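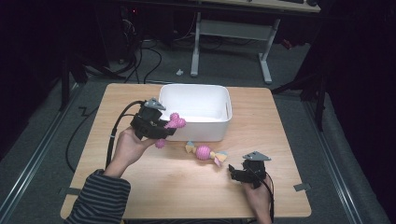 My airsoft rifle shoots to the left, and last night I finally took the hop-up apart to find out why. If you've never had one of these open, the important thing is that it contains one spring and one tiny C-clip, and both of them want to leave. So work over something with walls. A white plastic bin like the one at the back of that table is about perfect, because a black nub shows up against white and the sides stop whatever you just launched. My own table is dark brown and has no walls at all. You can guess where this is going.

8/7/23, for the record. I am writing it down so that next time I can look up how long it has been since I swore I'd never do this again.

Background for people who don't play: the hop-up is a rubber sleeve on the back of the inner barrel with a small bump pushing down into it. The bump drags on the top of the BB and gives it backspin, and backspin keeps it in the air. If the bump pushes down a little off center, the BB gets a little sidespin too and goes to visit the neighbors.

Mine has been visiting the neighbors all summer. At the indoor field in Stullorville you can't tell, because everything there is close enough to throw a shoe at. Outdoors I was missing a grown man standing still in a bright orange vest. He was the referee, so in fairness I wasn't trying that hard.

The rifle is a Clurnov, bought used. The previous owner described the internals as "upgraded," a word that in this hobby means somebody has been in there with a screwdriver.

First thing I tried was cleaning the barrel, which is always the first thing you should try and always the thing you skip because it's boring. Hop turned all the way off, patch on the rod, a little rubbing alcohol, go in from the muzzle. Keep the alcohol off the rubber as best you can. The patch came out the color of coffee.

Second patch also came out the color of coffee. I began to have hopes. A dirty barrel is a free fix and I am very fond of those.

Put it back together, went outside, shot at a pie tin on the fence. Left. Cleaner, possibly. But left.

OK so then the real job. Upper off, barrel and hop-up unit slide out the back as one piece. There's a clip holding the barrel in the chamber. Pop it off sideways and DON'T do it while looking at the television.

The clip went under the radiator. I know it went under the radiator because I heard it arrive. I also found a guitar pick down there, and I have never owned a guitar.

With the barrel out you can look through it at a lamp with the hop turned on and see the bump come down at the top. It should look like a flat little eyelid closing. Mine looked like somebody raising one eyebrow.

Two usual suspects for the eyebrow. The rubber was put on twisted, or the arm that pushes on it is loose in the chamber and leans. Mine had both! The previous owner was thorough.

The rubber has a ridge on the outside that sits in a groove in the barrel. When it's lined up, the bump inside is dead center in the barrel window. When it's twisted it will still go on, still fit in the chamber, still shoot, and give you no sign at all that anything is wrong except for the entire flight of the BB.

I also found grease in there. Somebody had greased the inside of the rubber. A greased hop-up can't grip the BB, which is the one job it has. You might as well wax your brakes.

Washed the old rubber in dish soap and it came up fine, but there was a nick in the lip, so I used the new one I'd been saving. It's a Purero, the soft kind. I'd ordered it from Aebischer back in November and then moved it from drawer to drawer for nine months, which I consider part of the break-in.

People will tell you to get the hard rubber if you're running a strong spring and the soft one if you aren't. I'm running whatever spring is in there. It chronos under the field limit and I've decided not to know anything else about it.

For the wobbly arm, the proper fix is a new chamber. The fix I did is a thin strip of plumber's tape on each side of the arm, trimmed with nail scissors. It moves up and down, it doesn't lean, and it cost me nothing but my standing in the community.

Getting the new rubber on the barrel: wet it with plain water, push straight, don't screw it on. Then hold it up to the lamp again before you go any further. I didn't hold it up to the lamp. I got to do this step 2 times.

Clip back on, unit back in, hop off, and I put a hundred BBs through it before touching the wheel, just to let the rubber settle. Is that necessary? No idea. The guy at the field does it, and he hits what he's aiming at.

Then you add hop a click at a time. Too little and it drops early. Too much and it climbs off over the fence like it has an appointment. You want the one that goes flat for a long while and then sort of gives up.

Results: straight. Or straight enough that the misses are now on both sides of the pie tin, and that is all mine, I can't blame a part for it.

Somebody asked about BB weight. Yes, it matters, heavier ones wander less in wind. But sort out the rubber first. I went through a whole bag of expensive heavy ones this summer and they all went left too, just with more confidence.

Somebody else asked if they should buy a fancy tight barrel instead. Look down the one you have with a lamp behind it. Then decide. A fancy barrel with a crooked bump on the end is a crooked gun you paid more for.

And yes, I did get the clip back. Coat hanger with a magnet taped to it. The magnet also brought out a screw I don't recognize, so if anyone knows what part of a Clurnov has a short brass-colored screw with a flat head, please tell me before the next game. It rattles less than it did and I'd like that to be good news.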